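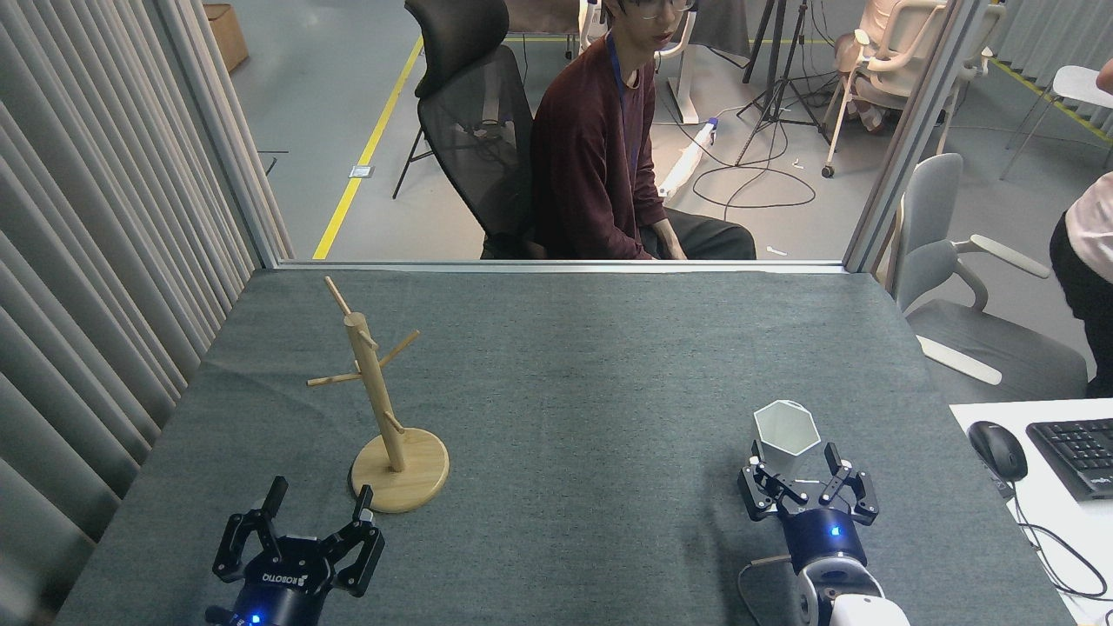
Chapter 6
Continuity and the Long-Running Film Series

6.1 Introduction

A film series is a set of feature films that share a story world and, in most cases, one or more continuing characters. The previous chapter treated the single sequel as a response to one earlier film. This chapter deals with series of four or more entries, in which each new film must be placed in relation to several others. The main question is how a viewer works out that placement, and how much of the work is done by the script, the editing and the publicity.

Three terms are used throughout. Release order is the order in which the films reach theaters. Story order is the order in which the events take place inside the story world. Production order is the order in which the films are shot. In a simple series the three are the same. In most series of any length they are not, and much of the confusion reported by viewers comes from a mismatch between the first two.

6.2 The Gurnau films

The main case in this chapter is the Gurnau series, directed in part by Maricruz Palacios. The first film introduces the border town of Gurnau and the salvage diver Darnier, who has lost his license after an accident. The second continues directly from the last shot of the first. The third moves back 17 years and replaces the lead actor. The fourth returns to the older Darnier but ignores an important event in the second, the sinking of the supply ship Stusov. The fifth restores the sinking and treats the fourth as if it had not occurred.

Palacios directed the first, third and fifth films. The second and fourth were made by other directors working from outlines she did not write. It would be easy to explain every break in continuity by this change of personnel, but the explanation covers only part of the evidence. The third film, which is her own, changes the name of Darnier's first employer from Mutiso to an unnamed company and moves the accident from night to morning.

6.3 Hard and soft breaks

A hard break is a contradiction that cannot be removed by any reasonable inference. If a character dies on screen in one film and is alive at a later story date in the next, with no explanation, the break is hard. A soft break is a difference that a viewer can repair without help. Changes of actor, set design and accent are usually soft. So are small changes in the age of a character, unless the dialogue draws attention to them.

The line between the two depends on what the viewer remembers. A contradiction in a minor line of dialogue may be hard in principle and go unnoticed in practice. For this reason the chapter separates textual continuity, which can be checked against the films, from perceived continuity, which has to be studied through reviews, letters and audience surveys.

6.4 Opening scenes as repair

The opening of a series entry carries a heavy load. It must remind returning viewers of what has happened, supply the minimum to new viewers, and start a plot of its own. Common devices include the printed caption, the dream, the news broadcast and the conversation between characters who have not met for some time. The dream is the least efficient of these. It can restate an earlier event in a few shots, but it leaves open whether the event is being shown as it took place.

The fifth Gurnau film opens with a dream of the Stusov going down. The sequence runs 63 seconds and contains no dialogue. It uses no footage from the second film, although the staging is close to it. Viewers who know the second film tend to read the sequence as memory. Viewers who know only the fourth may read it as fantasy, and the film does not correct them until the inquest scene, well into the second act.

6.5 Plan of the chapter

Sections 6.6 and 6.7 set out a method for charting story order across a series - the charts are kept simple and can be drawn by hand. Section 6.8 applies the method to the five Gurnau films. Section 6.9 takes up recasting, with attention to the third film and its younger Darnier. Section 6.10 considers the stand-alone entry, a film that shares a lead character with a series but makes few demands on the viewer's knowledge of it.

Students should watch at least the first, second and fifth films before reading Section 6.8. The theatrical versions are used for all timings. The extended version of the fourth film adds a scene in the Mutiso boatyard, discussed separately in the notes at the end of the chapter.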